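Forum > Laundry and Clothes Care > Drying indoors
1 min read

mareike_r
I hang the thin tops first and leave denim in the basin until last. Two hangers stay on the rail, so I can move things about.

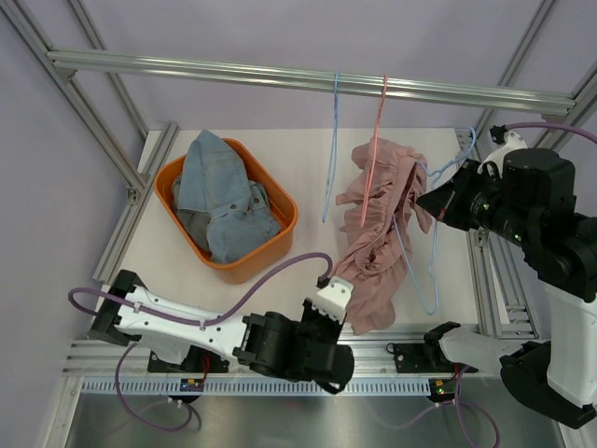
Anything with ruffles gets its hanger put in while it's lying flat.

Dimitriou18
I'd do the denim first. It takes over 6 hours in our flat.

jannikj
Same for me. Ruffles dry in 2.

mareike_r
Mine crease if they wait, so I'll stick with tops first.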